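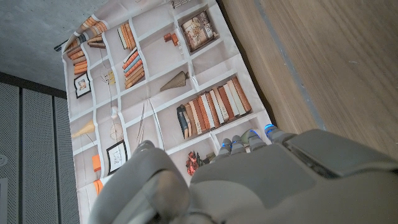
# Zeltik Two-Arm Table Cell: Setup and Care

Equipment > Manipulation > Zeltik Table Cell

Overview Setup Service Parts Downloads

5 min read

The Zeltik is a two-arm cell for tabletop handling work with small household items. Nudov supplies the base, both arms, the hands and the electronics module. The table, the taped work area and the printed backdrop are set up on site. This page covers placement, cabling, the start-up check and routine care. Programming is covered in the software manual.

Page revised Jun 16, 2020. Applies to base part number 3666.

## Placement

The base stands at the front edge of the table, centered on the work area. Level it before any cable is connected. A base that is out of level will still pass the power-on test, but the arms will drift during long holds and the brakes will wear unevenly.

The table must not move when leaned on. Check the leg fasteners by hand. A table on carpet settles over the first days of use, so repeat the leveling check after 10 operating hours and again after one week.

Mark the work area with thin gray tape. Measure from the base and not from the table edge, as table edges are seldom square to the arms. Leave a border of bare tabletop outside the tape. Objects are placed inside the tape only - the planner treats everything beyond it as out of reach, even where the arm can physically get there.

## Backdrop

The cell is shipped with a Gridcombe printed fabric backdrop, bookshelf pattern, 200 cm high. Hang it behind the table from the rod supplied. Creases from shipping are acceptable to the vision system. A fold that casts a hard shadow is not, and should be steamed out from the back of the cloth.

The lower hem should fall behind the rear edge of the table and must not lie on the work surface. Where the cloth is carried around a corner, fix it at the top on both sides of the bend. Cloth that works loose can be reached by the fingers. Before taking down or rehanging the backdrop, stop both arms and park the hands clear of it.

## Cabling

Each arm has one external black cable from the wrist. It needs enough slack for full wrist rotation and no more. To set the slack, put the arm in service mode, turn the wrist to each end of its travel by hand, and fix the cable where it is loosest.

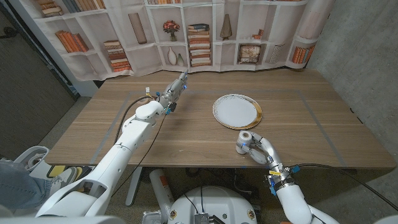
Once the slack is set, run both arms through the reach test at low speed and watch the loops, especially where they pass the front edge of the table. A loop that catches the edge must be shortened. Do not tape cables to the arm segments, and do not tie the left and right cables together under the table.

The wrist connectors are keyed and go in one way. Push until the latch clicks. If a connector has to be forced, take it out and inspect the pins.

## Start-up check

1. Clear the floor on both sides of the base. Keep feet and equipment outside the reach of the arms.
2. Power on the electronics module and wait for the blue indicators on the hands.
3. Place the test objects inside the tape. Siddiqui, our reference site, uses a gold-rimmed plate and a spool of white thread stood on end.
4. Send both hands to the raised position, fingers up, and hold.
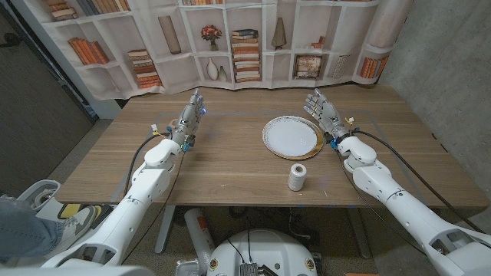 5. Compare the two hands for height. A visible difference points to a joint that has lost its zero. Rerun homing on that arm before going further.
6. Open and close each finger in turn, then run one pick of each test object at low speed.

## Routine care

Wipe the arm segments with a dry cloth. No solvents on the finger tips. Inspect the finger joints weekly for lint, which collects quickly when thread or fabric is handled.

Check the wrist fitting screws every 185 operating hours. Tighten by hand with the supplied key - a power driver will strip the inserts. Replace the wrist cables in pairs.

Sites that shut down in December should park both arms, switch off at the module and rerun homing before the first job after the break.

## Ordering spares

Wrist cables, finger tips and backdrop rods are stocked by Nudov. Quote the base part number and state left or right arm.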